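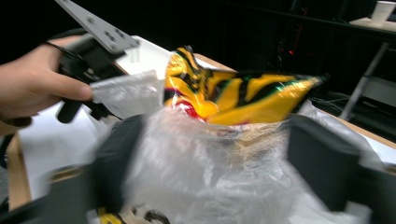

Minutes – Handheld Gripper Unit 2, Setup and Upkeep

Date: 2022-04-16
Place: Kumdale workshop, bench room
Present: Ziad Issa (chair), Oyewole (mechanical), Fevia bench staff, Pikus liaison
Minutes: Oyewole

1. Previous minutes
Accepted with one correction. Under item 4, "left finger screw" should read "left finger pivot pin". The spare pins are in the drawer under the vise.

2. Condition of the unit
Oyewole had the unit apart on the bench before the meeting. The trigger linkage had side play at the pivot and the return spring was weak. Both fingers closed fully, but the right one arrived late. Pin and spring were replaced. After reassembly the fingers met evenly in 21 test closures with nothing between them. The old spring is kept in a labeled bag for comparison.

The pads are worn at the tips. Oyewole wants to leave them on until the next service. Ziad disagreed: thin film slips at the tips first, and a worn pad makes it hard to tell a bad grasp from a bad pad. Agreed to change both pads together, even if only one looks bad.

3. Mounting plate
The perforated plate had been moved by one hole at some point and the change was not logged. Fevia staff asked whether it matters. It does, as the view of the fingers shifts with the plate and earlier recordings no longer line up with later ones. The plate goes back to the original hole, which will be marked with paint pen. Screws to be tightened by hand and then checked with the small driver. No thread locker until the position is confirmed on two sessions.

4. Strap and handle
The strap across the back of the hand should be snug with the fingers curled on the handle. Two operators had been wearing it loose and steadying the unit with the other hand, which puts a twist into the motion. Strap to be set before each session and not adjusted during a run. Pikus asked for a second strap hole for smaller hands. Oyewole will punch it.

5. Bagged items
Snack packets inside clear plastic bags remain the hardest items in the set. The log lists 79 attempts, and more than 2 operators have noted film catching between pad and finger block. Ziad proposed dropping the clear bags until the new pads are on. Not agreed. The bags stay in, with a note in the log whenever film is caught. Operators are to open the fingers fully and free the film by hand. Pulling the unit away with film trapped in it loads the pivot sideways.

6. Cables
Floor cables near the table leg were raised again. Fevia to tie them back and run them along the wall side.

7. Service interval
Left as is. Pin play to be checked weekly with the trigger released. Full strip-down in November, or sooner if the fingers stop meeting evenly.

Actions
Oyewole – fit pads, both sides; punch strap hole
Ziad Issa – mark plate hole, enter the plate change in the log
Fevia – floor cables; add a "film caught" column to the log sheet
Pikus – confirm price and delivery for spare springs

Next meeting to be called once the pads are fitted.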